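**From the Brimari workshop floor**
2025-02-06

Those of you who drop in for a cuppa will know the middle bench at Brimari has looked a bit different since January. The two Tillis arms have settled in beside the frame bench, and after all the talk last year about what they would mean for us, it seemed a good time to tell you how things are going.

The short version is that the arms hold and the people think. A bike frame is an awkward thing to keep still (anyone who has wrestled one on their own with a spanner in their teeth will be nodding), and for years that was the job that wrecked our shoulders. Now one arm takes the bracket end, the other works in near the bottom of the frame, and whoever is on shift stands close by and decides what happens next.
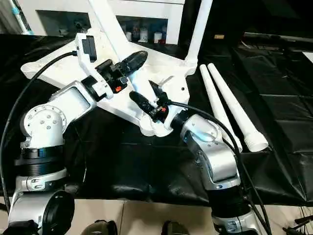

We did worry about hours, and it would be silly to pretend otherwise. So far all 16 of us are on the same rosters we had before, and the agreement we signed with Penner, who own the workshop, says any change has to come to a floor meeting first. What has changed is the shape of the day. There's less lifting and a good deal more setting up, and the people who used to dread the afternoon stretch tell us they go home with something left in the tank, which is lovely to hear!

It hasn't all been smooth, mind you. The arms are slow with anything soft. Bags, wrapping and padding fold up on themselves and slide about, and a shape that any of us would sort out by feel can take the gripper a few goes. We've set aside 200 hours of paid practice for this part of the work, and the Jovden software gets a fresh round of settings as we learn what suits it.

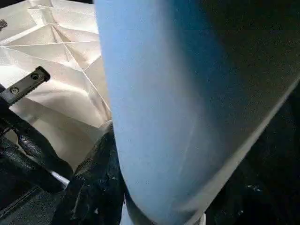 *Gripper's-eye view: crumpled white material, something soft and blue, and plenty of folds.*

If you'd like a turn at the controls, put your name on the sheet by the kettle. You don't need any computer background, and the first session is mostly learning where the stop button is and getting used to the noise. Long sleeves rolled up, please, and lanyards off before you step up to the bench.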